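Desktop Hardware, Unit 5: Cabling and the Airflow Myth
Walmont Evening Program, handout, July 2024
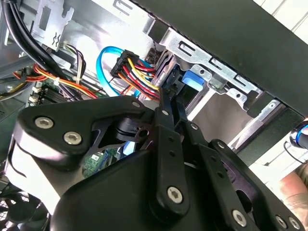 Repair guides love to say that untidy cables will cook a computer. I doubt it. Thick flat ribbons may once have blocked some air, but the loop of a thin blue SATA cable or the red, yellow and black wires of a power lead leave plenty of room for air to pass. The Trorley guide promises cooler parts after 19 minutes of tying. It gives no before and after readings, so treat the claim as advertising.

What tidying does buy you is access. Memory slots are easier to reach when no wires run over them.

For the lab:
Shut down, unplug, and ground yourself.
Sketch the cable routes before you pull anything.
Grip the plug, never the wires.
Log temperatures for 120 minutes, tidy, then log again.

Bring both logs in April's format. "It felt cooler" earns no marks.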